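3. Materials and Methods

3.1 Clubs and ball stock

The survey covered two indoor tennis clubs in the Barnley district, referred to here by the names of their halls, Jakel and Lindgren. Both clubs play on hard acrylic courts laid over concrete. Jakel was resurfaced three years before the study began. Lindgren has not been resurfaced since it opened, and its baselines are visibly smoother than the rest of the court. Both halls are heated in winter and neither controls humidity.

Balls were bought as one lot from a single supplier and split between the clubs before the first week of play. In all, 798 balls went into use. Each was marked with a short code in permanent ink next to the seam. We had first tried marking on the felt well away from the seam, but those codes wore off within a few sessions and the method was dropped after the pilot in June.

Club members played with the balls in the ordinary way. We gave no instructions on how long a can should last. Coaches moved older balls into the teaching baskets when they judged them too slow for match play, as they had done before the study, and the desk staff wrote down the week of each transfer. Balls that left the building were counted as lost. At the end of the season 533 balls were returned with a code that could still be read, and these make up the working sample.

3.2 Felt grading

Wear of the felt was graded by eye. Ball fitters and coaches have long used terms such as "fluffed" and "bald" without agreeing on where one ends and the other starts, so we wrote short definitions for each grade and kept them on a card beside the grading table. Grade 0 is felt as it comes from the can. Grade 1 is raised felt with no loss of cover. Grade 2 is raised felt with uneven color or small dark flecks. Grade 3 is flattened felt over at least one panel, and grade 4 is any ball where the rubber core shows through.

Grading was done on a plain pale surface. Patterned or colored tables made the graders less willing to call a ball discolored, which we noticed early on when part of the pilot batch was graded on a green bench. The general look of a ball on white cloth is shown in Figure 1.

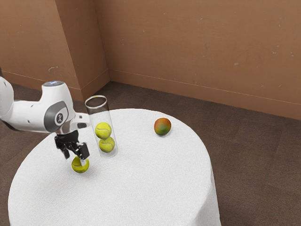

Figure 1. Tennis ball on a white cloth, with the curved white seam line showing.

Two graders worked through the full sample separately. Annick Gosselin graded in the order in which the balls came out of storage, and Wayne Dufour graded from a shuffled list. Neither saw the other's sheet until both were finished. Where the grades differed by one step we kept the lower grade. Where they differed by more, the ball was set aside and both graders looked at it again together. Most of these second looks concerned balls with one good panel and one poor one, and the definitions for grades 2 and 3 were reworded afterward to say that the worse panel decides.

Color was harder to agree on than nap. Fresh felt is bright and fairly even, and it dulls in use as court dust works into the fibers. The change is gradual. A ball can look greener or darker than a new one while the nap is still full, and under the warm lamps at Lindgren the difference was easy to miss. All grading was therefore moved to one room at Jakel with the blinds down and the ceiling lights on.

3.3 Rebound and mass

Rebound was measured by dropping each ball from a fixed height onto a concrete slab and reading the top of the bounce against a wall scale. Each ball was dropped three times and the middle value kept. Balls were left in the test room overnight before measurement so that they all started at room temperature - a step that mattered more in winter, when the Lindgren storage cupboard was close to an outside wall.

Mass was taken on an Arkura bench scale, zeroed at the start of every tray. Loose fiber was brushed off before weighing. We did not wash the balls. Washing removes dust, but it also lifts the nap and would have changed the felt grade of many of them.

3.4 Position during grading

The side of the ball that faces the grader has an effect on the grade. Wear is seldom even over the whole cover, and dark speckling may be dense on one side and thin on the other. During the pilot, balls were looked at from above in whatever position they came to rest, and repeat grades of the same ball often disagreed. In the main study each ball was turned through two full rotations, one about each axis of the seam, before a grade was written down. The upper dome of a ball seen close up, with mottling and darker flecks across the felt and heavier speckling toward the left, is given as Figure 2.
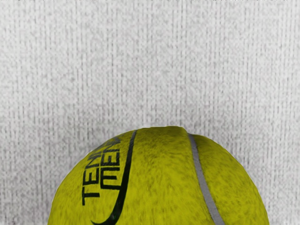 3.5 Statistical treatment

Felt grade was treated as an ordered category. Agreement between the two graders was assessed with weighted kappa, using the grades as first written and before any second look. Rebound and mass were compared across grades by rank tests, with club entered as a blocking factor. Balls moved to the teaching baskets were kept in the sample but flagged, and all tests were run again without them.

Weeks in use were counted from the opening of the can to the last entry on the desk sheet. For a few balls at Lindgren the last entry was missing, and the closing date of the season was used in its place. The grading sheets were closed on November 27, 2025, and no grades were altered after that point.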